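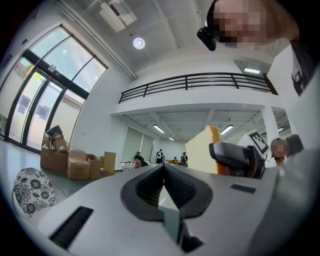

View from the left gripper, second unit with its marker behind the fingers. Ground floor of the workshop in Zetdale.

Drevus – a hand-held gripper pair for recording demonstrations

This repository contains the printable parts, the firmware, the recording scripts and the small dataset of the Drevus project. Drevus is a pair of hand-held grippers which we build in a shared workshop. You hold one in each hand, you do a task with them, and the cameras record what the fingers see. Later the recordings can be used to train a robot arm with the same fingers.

The project is maintained by Marcela Kolář. English is not my first language, so if some instruction is not clear, please open an issue and I will write it again.

Status

The hardware is at revision 7. Revision 8 is being drawn and the files are in the branch "rev8", but please do not print them yet, the trigger does not return fully. The data format is stable from February and I do not plan to change it.

What is in the repository

parts/ – STL and STEP files for the housing, the finger mounts and the marker plate
fingers/ – molds for the soft fingers
firmware/ – code for the trigger board
pretik/ – the recording program
charvat/ – calibration scripts
data/ – index of recordings (the video files are in the release archive)

Pretik and Charvát are only names of our two programs, they do not depend on other software with such names. The folder is written without the accent because some archive tools had a problem with it.

Building the gripper

The housing is printed in gray. We use matte filament after one bad experience with a shiny one, where the ceiling lights made reflections at the bottom of the video. The fingers are soft and black, with ribs on the inner side. When they are closed they form a V, and this V should be in the middle of the video. If it is moved to the left or to the right, the camera mount is not straight. Loosen the two screws, push the mount against the stop and tighten them again.

Print the marker plate flat, with the face down. The marker itself is printed on paper and glued. It must have the white margin all around the black pattern, do not cut it off to make the plate look nicer. I did this with my first plate and lost an afternoon looking for the mistake in the code.

Please check the trigger before you close the housing. It should move freely over the full travel. If it scratches, sand the inside of the slot a little.

Calibration

1. Put both grippers on the table and switch them on.
2. Start the script "charvat/pair" and wait for the two green lines in the terminal.
3. Take one gripper in each hand and turn them slowly, so that each camera sees the marker of the other.
4. Move them closer and farther for 60 seconds.
5. Put them down. The script writes the result in the file pair.json.

Repeat the calibration every time the camera mount was touched. It is not needed after changing the fingers – only the finger zero must be set again, with "charvat/zero".

The data

The release contains 3,191 recordings. Every recording is one attempt at one task, with the video from each gripper, the opening of the fingers and the relative position of the two units. The tasks are simple ones from a workshop: moving parts between boxes, folding a cardboard lid, holding a board with one gripper and pushing a peg with the other, putting tools back in their places.

Failed attempts are also included. They have the value "fail" in the column "result", and you can filter them out when you read the index. Dropped objects are marked separately in the column "drop", as sometimes the object was dropped and the task was still finished.

People and privacy

The workshop is one large open room with a mezzanine, and other people are often working in the back part. Faces are pixelated in everything we publish. If you find a face that was missed, write to me with the number of the recording and I will remove it from the next release.

Known problems

The glass wall lets in a lot of daylight. In recordings made against it, the exposure changes when the gripper turns, and the marker can be lost for a moment. Pretik fills short gaps by interpolation and writes them in the column "gap". Long gaps are left empty.

The relative position is less accurate when the units are far from each other. I do not recommend to use it for tasks where the arms are fully spread.

License

Hardware files: CERN-OHL-P. Code: MIT. Data: CC BY 4.0.

Last change of this file: 30 October 2024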